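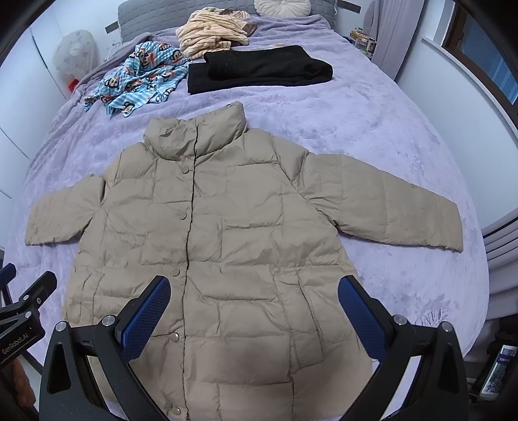 Puffer went flat after one wash, is it dead?

Trurkcombe Home & Laundry Board > Clothing Care > Outerwear
17 replies, 2332 views

mildewdew
Posted August 14, 2025

Beige puffer, stand-up collar, snaps down the front, bought secondhand in April when everyone sane was getting rid of theirs. Tag inside says Serier and the care label has been washed so many times it's just a white rectangle with ambitions. I put it through a gentle cycle with cold water and the normal liquid detergent, hung it over the shower rod for two days, and it came back with the loft of a place mat. The stitched channels are all still there but the stuff inside has gone to live in the bottom edge of each one.

Questions:
Is it down or poly? I can't tell.
Can I bring it back without paying someone?
Should I have known better? (My mother has already answered this one.)

I don't own a dryer. There's a laundromat four blocks away with machines that take quarters and occasionally give back heat.

grommet_lane
It's wet. Next question.

mildewdew
It's been hanging for two days in August. It isn't wet.

grommet_lane
The outside isn't wet. Down holds water in the middle of the clump like a grudge. Squeeze one of the fat bits between your fingers and smell it. If it smells like a barnyard or an old dog, it's down and it's damp.

mildewdew
Okay, I have squeezed and sniffed. I would say "pond, but a nice pond."

grommet_lane
Down. Get it to the dryer tonight, not this weekend.

overcast_pam
I'd slow down before anybody cooks this thing. Pond smell can be detergent that never rinsed out. I had a polyester parka that smelled like a canal for a whole winter and there wasn't a feather in it.

Check for quills first. Pinch along a seam and roll it. If something pokes you, feathers. If you only feel soft lumps that slide around, it could be either one. Poly fill usually comes as a sheet, and when a sheet tears it migrates to the bottom and stays there, and no amount of quarters will persuade it to go home.

mildewdew
Got poked. Left sleeve, near the cuff. There is a very small white feather on my kitchen counter looking pleased with itself.

overcast_pam
Then I withdraw the canal.

tumble_low
Long post, sorry, but I have done this to seven jackets and only lost one.

1. Wash it again. I know. Regular detergent leaves a film and the down won't fluff through the film. Use a down wash or a tiny squirt of the mildest soap you can find. I use Zudard because the hardware store near me carries it and the cap doesn't leak. Front loader only. A top loader with a center post will wrap the jacket around the post and pull on the seams.

2. Snaps closed, pockets empty, jacket inside out.

3. Rinse twice. Then a third time if you still see suds.

4. Lift it out with both arms underneath, the way you'd lift a sleeping toddler or a large casserole. Wet down is heavy and it'll tear the little walls between the channels if you haul it up by the collar.

5. Dryer on LOW with two or three clean tennis balls. Take it out every half hour, break up the clumps by hand, put it back. It will take about as long as a movie you regret choosing.

6. When you're sure it's dry, do one more round. You weren't sure.

grommet_lane
Agree with all of it except the tennis balls. The fuzz picks up color and I have a white vest with faint green bruises to prove it. Wool dryer balls.

tumble_low
Wool balls weigh nothing. They just ride around in there enjoying the view.

grommet_lane
So use six.

tumble_low
Six wool balls cost more than the jacket did.

halfmoonhem
Put the tennis balls in clean white socks and tie a knot. I have been reading the two of you have this argument for years and I would like my evening back.

north_stoop
Unpopular view: take it to a cleaner. I used Halim Cleaners on the corner by the library in Trurkcombe and my coat came back fatter than it started. Whatever you save doing it yourself, you spend in quarters and in standing around a laundromat with other people's lint.

tumble_low
Did they wet clean it or dry clean it? Those are different and some places will say yes to whichever word you use.

north_stoop
I handed it over a counter and got it back on a hanger. I did not conduct an interview.

tumble_low
That's my concern with it. Dry cleaning solvent can strip the natural oil off down and then it goes brittle. Once won't ruin a coat. Every year might.

north_stoop
Mine's been in there every April since I bought it and it still keeps me warm enough to complain about being too warm on the bus. I'm not saying you're wrong, I'm saying my coat hasn't heard.

overcast_pam
One thing for the OP, since laundromats were mentioned: check the drum before you put a beige anything in it. Run a damp paper towel around the inside. Somebody always dried a pen before you got there. Also "low" on a coin machine is a suggestion. The nylon on these shells can pucker if it gets too hot, and a melted spot doesn't wash out. If you can't hold your palm on the snaps when you stop the cycle, it's too hot.

mildewdew
This is more thought than I've given to most apartments I've rented. Thank you. Plan is: down wash, front loader, socked tennis balls, paper towel of shame. Going tomorrow.

Side question while I have the panel assembled. Once it's fixed, where do I keep it until it's cold? Current system is one of those vacuum bags where you suck the air out with the hose and the coat becomes a tile.

grommet_lane
No.

tumble_low
No.

halfmoonhem
I'd like it noted that they agreed.

tumble_low
Squashing it for a week in a suitcase is fine. Squashing it for half a year crushes the down and some of it never opens back up. Wide hanger, or folded loosely in an old pillowcase on a shelf with nothing on top. Not plastic.

north_stoop
I keep mine in a vacuum bag.

tumble_low
Of course you do.

mildewdew
Update. I burned through every quarter in the jar and read a 2000 issue of a boating magazine cover to cover. I now have opinions about bilge pumps.

First half hour: no change, jacket looked like wet bread. Second: clumps got smaller, smell got worse, moved to a different seat. Third: top channels filled out. After the fourth it was puffy everywhere except the left sleeve, which still has one flat channel near the cuff where the quill came through. I rubbed the hole from the inside like someone told me once and the feather went back in, but I think a few of its friends had already left.

No pucker marks. One tennis ball escaped its sock and is now the property of a man with a beagle.

grommet_lane
Wool balls don't attract beagles.

overcast_pam
For the flat channel, you can nudge fill along from the thicker end by tapping it with your fingers while you hold the sleeve up. It only works if the channel runs the whole way around without a wall in the middle. If it's still leaking, a dab of seam sealer on the inside. Don't put duct tape on it. The glue outlives everyone.

mildewdew
Tapped it for one entire podcast. Maybe a third better. I'm calling that my reading-on-the-porch arm.

north_stoop
Glad it worked. What did the quarters come to?

mildewdew
I'd prefer not to say in front of the cleaner's guy.

north_stoop
I'm just a customer.

tumble_low
Tap it again after you've worn it a couple of times, it loosens up with body heat. And wash it once a season at most. Spot clean the collar and cuffs in between with a damp cloth and a drop of the down wash.

halfmoonhem
Does anyone know if this works on a comforter? Mine is king size and has developed a north and a south.

tumble_low
Yes, but you need the giant dryer. New thread please, and bring more socks.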